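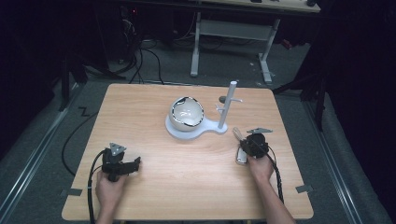
Recording demos with the hand-held grippers, start to finish. Assumes you've done the Cididel install and both grippers show up on the desktop. If not, go do that first, it's a different page. We use the two-hand setup, one gripper per hand, bowl and hook stand between them, gray tape near the front corners of the table so there's a fixed reference for your start pose. Hands come in from the front edge. Always the front edge. If you come round the side for a better angle the policy learns the angle too and then you're stuck with it.

Before you start

Charge nothing, the grippers run off the cable. Do check the cables though. Left one down the left side, right one back along your forearm. Enough slack to reach the far side of the table without a tug. A tug shows up in the data as a little jerk and you will be finding those for weeks.

Marker plates on top of the grippers tight. Wiggle them. If one moves, stop and redo the calibration, don't just screw it down and carry on (I did this, lost 32 demos).

Sleeves up. Watch off.

Calibration

1. Both grippers on the table at the tape, jaws open.
2. Start the Tsai logger. Wait for the second beep not the first.
3. Close and open each gripper fully, left then right. Slow.
4. Lift both, draw a big lazy figure eight in the air, put them back on the tape.
5. Look at the plot. Two smooth lines. If one is stepped or has gaps the camera lost the plate, so do step 4 again with your wrists flatter.

Takes a couple minutes. Do it every session, and again after lunch.

Recording one demo

Pedal down to start. Hold still for a beat. Do the task. Return to the tape. Hold still. Pedal up.

The holding still matters more than people think. The trimming script looks for those pauses, and without them it cuts wherever it feels like.

Pick up with the tips of the fingers and come in square. With anything thin and floppy, pinch it low and lift straight up, let it settle, then travel. Half a second is plenty. If you swing it sideways right off the table it'll wag about and the robot arm, which is slower than you, can't copy the correction you made without noticing.

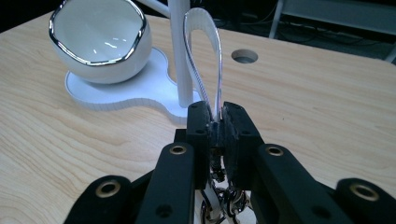 Then approach the hook from the open side, slightly high, and come down onto it. Don't let go until the weight is on the hook. Open the jaws wide before you back off, and back off the same way you came in. Most of our early failures were release failures, jaws half open, dragging the thing back off the hook.

Speed. Go at maybe half your normal pace. Not slow motion. Howard Pilkington did his first batch so carefully that every demo hit the time limit, 626 of them, and the robot would just sort of hover. Toon Van Beek is the opposite, very quick, and we have to slow his down in software. Somewhere in between please.

If you fumble

Small fumble and you recover: keep it. Recoveries are useful, the robot needs to see some. Drop it on the floor: pedal up, hit D for discard, reset. Never reach in with a bare finger to fix something mid demo. The robot doesn't have a bare finger.

How many

200 good ones gets you a policy that works when nothing moves. We stopped at 4,000 for the Plondgate job and that was too many tbh, the curve went flat well before. Better to move the objects. Shift the stand a few inches every ten demos, turn it a bit, swap which hand does the work. Write down the batch number when you do.

Break every half hour. Tired wrists droop and the plate tips out of view.

Checking

Play back one in ten at double speed. Looking for: gaps in tracking, jaws reading closed when they're clearly open, and anything that starts with your hands already moving. Flag with F, don't delete, the Jostley server keeps its own count and gets confused if files vanish.

Gripper width reading never reaches zero? Normal if you're holding something. If it's empty and still wont reach zero theres lint in the linkage. Blow it out, recalibrate.

Upload at the end of the session. It takes a while, leave the lid open. Training steps are on the next page, still writing that one.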